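## 4. Fitting the basin tap and waste

This section covers the basin supplied with the Sustis vanity range. If you are fitting a wall-hung basin from the Chisholm range, follow section 5 and come back to 4.3 for the waste.

Read the whole section before you start. Allow two hours if the pipework is already in place.

### 4.1 Before you begin

You will need:

- an adjustable spanner and a basin wrench
- a bucket and some old towels
- PTFE tape
- plumber's putty or the foam washer from bag B
- a torch

Check the contents of bag B against the list on the lid of the box. Spare parts are ordered from Fimex by part number. The tap fixing kit is 651 and the overflow ring is 132.

**Caution:** Turn off the water at the main stopcock, then open the lowest tap in the house and let it run until it stops. Isolating valves under the basin can let water past if they have not been used for a few years.

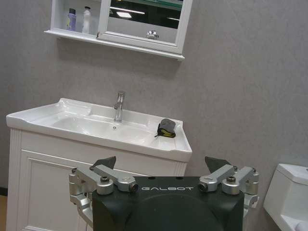 If the vanity unit is already fixed to the wall, take the doors off before you work inside it. They lift off once the hinge clips are pressed, and it is much easier to get a spanner in. Put the screws somewhere you will find them again.

### 4.2 Fitting the tap

1. Screw both flexible tails into the base of the tap by hand. Nip them up with a spanner, a quarter turn at most. Do not use PTFE tape on these threads - they seal with an O-ring.
2. Place the rubber gasket in the groove on the underside of the tap.
3. Feed the tails through the tap hole and stand the tap in position.
4. From below, slide the rubber washer and then the metal horseshoe plate up the threaded stud.
5. Run the brass nut up the stud until it is finger tight.
6. Go back above the basin and check that the spout points straight forward. Tighten the nut with the basin wrench while holding the tap still with your other hand.

 **Note:** Overtightening can crack the ceramic. Stop when the tap no longer turns under firm hand pressure.

7. Connect the tails to the supply pipes, hot on the left.

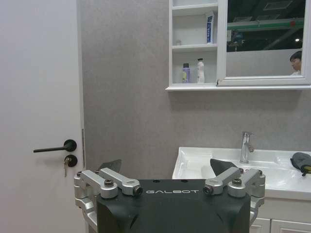

The tails should hang in an easy curve with no kinks. If one is pulled tight, do not stretch it to reach. Use the longer pair, part 3953, which is sold separately. Tails that are too long can be looped once, as long as the loop does not touch the back of a drawer.

### 4.3 Fitting the waste

The basin has an overflow, so you must use a slotted waste. An unslotted waste will fit the hole but the overflow will not drain.

1. Push the overflow ring into its hole until it sits flat against the ceramic.
2. Put a thin roll of putty, or the foam washer, under the flange of the waste. Do not use both.
3. Lower the waste into the basin and turn it so that the slots line up with the overflow channel.
4. Fit the rubber washer and back nut from below. Tighten until the putty just squeezes out all round, then wipe away the extra with a dry cloth. 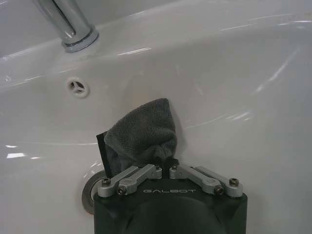
5. Screw the trap on to the tail of the waste by hand. Check that the flat washer inside has not slipped.
6. Join the trap to the waste pipe. The pipe must fall slightly all the way to the wall.

### 4.4 Testing

Put the bucket under the trap. Turn the water back on slowly and leave the basin tap open until the air has cleared, then close it. Wipe every joint dry and wait ten minutes. Run a piece of dry tissue around each nut; any damp will show up on it.

Next, put the plug in, fill the basin to the overflow and let it run for a minute. Pull the plug and check the trap again while the basin empties.
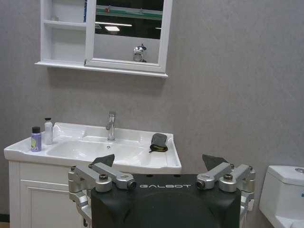
*Fig. 4 - Bathroom wall with a textured light grey finish.*

If a joint weeps, turn off the water and undo it fully. Clean the washer and seat, then refit. Tightening a weeping joint further will often make it worse.

Do not seal the back edge of the basin until it has passed the test. Cevcombe sanitary silicone may be used on the ceramic and on painted or tiled walls. Leave it for 24 hours before using the basin.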